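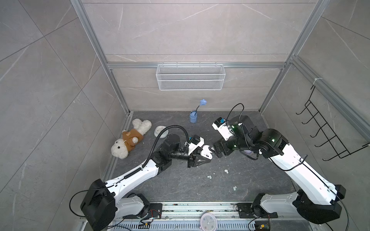
Film society minutes, Friday, May 31, 2019

Right, I'm doing these again as Carter Bélanger has lost his voice (he came anyway, and waved a lot). We started late because the kettle in the back kitchen tripped the lights twice.

Last month's minutes. Agreed, with one change. I'd written that the April screening was "a bit thin" and Moira would like it put down that she counted a perfectly decent house and it was the weather. Fine, it was the weather.

Autumn season. This took up most of the evening, as I'm sure you can guess. The idea is silent comedies and early thrillers, one a fortnight, and we all like it, but we can't agree what to open with. I'd love a Buster Keaton, either The General or Sherlock Jr., and I said so at some length. Carter wrote "HITCHCOCK" on the back of the agenda and held it up. He means The Lodger, and I do see his point, fog and all, it would be lovely in the dark evenings. Dev wondered if we could open with a short and follow it with The Lodger, and that went down so well that I've stopped sulking. Sherlock Jr. is short enough to do the job. Vote taken, all in favour, Carter with both hands.
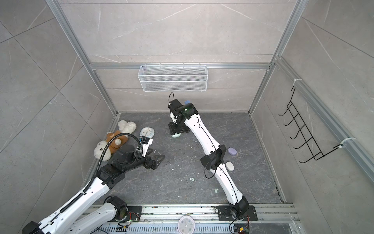 Wire basket on the crossbar, hook rack on the right-hand wall

Live music. We've had a quote from Droler, the trio who did Nosferatu for the Drundach festival. They want 700 pounds for the night, travel included. I gasped a bit! But I heard them do that Nosferatu and the bit on the stairs gave me actual goose pimples, so I'd pay it. Dev would only pay it if we put the tickets up. We had a long chat about whether people will come out for a piano on its own, and my feeling is that they will for a comedy and won't for a thriller. Left open. I'm to ring Droler and see if they'd do the opening night for less if we fed them.

Money. We have 3076 pounds in the account, which is healthier than I'd feared. The hall bill for spring hasn't come in yet, so please don't anybody get ideas about new curtains.

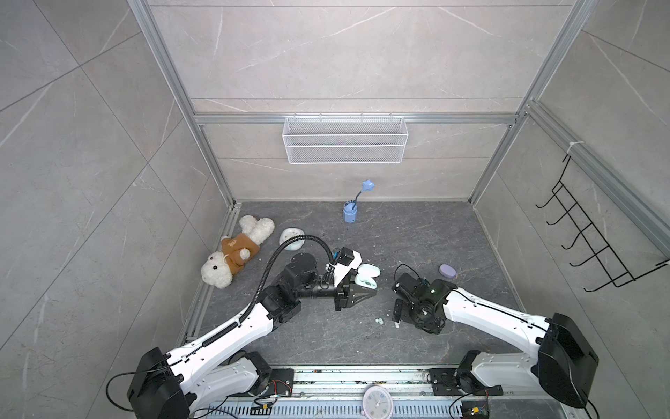

3 min read

Programme notes. Everyone agrees these have got too long. Mine on Pandora's Box ran to four sides and I'm told people were folding it into fans. From now on it's 2 sides at most, and no giving away the ending, even if the film is ninety years old. Moira will do The Lodger. She wants to write about the glass ceiling shot, where you see him pacing from underneath, and I'm very jealous that I didn't bag it first.

The Jillosano print. The archive people at Jillosano have written back and they will lend us their tinted copy of The Cat and the Canary, but only on film and only if we have a proper projectionist. Kong, the projector hire firm, can send one with the machine. Dev is getting a price. I'd happily drop one of the other dates to make room for this, it's such a treat of a film, all those hands coming out of the panelling.

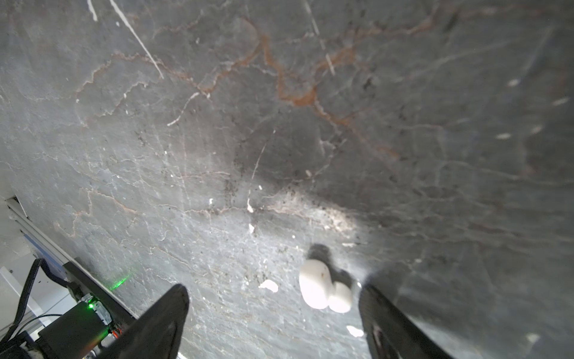

Grey surface with rust-orange veining, close up

Subtitles and title cards. A member at the back couldn't read the cards at the last screening. We tried the screen a foot higher this evening and I thought it looked much better from the cheap seats. Moira thought it was crooked. Carter got the stepladder out and they were still at it when I packed up my pen.

Any other business. Could whoever borrowed my copy of the Louise Brooks essays please bring it back, I don't mind about the cover. Dev asked about a matinee for schools and we all said yes without working out who would run it, so that's on the list for next time.

To do: me to ring Droler. Dev to get the Kong price and write to Jillosano. Moira to start her notes. Carter to rest his voice and send round the hall dates by email.

Finished just before ten.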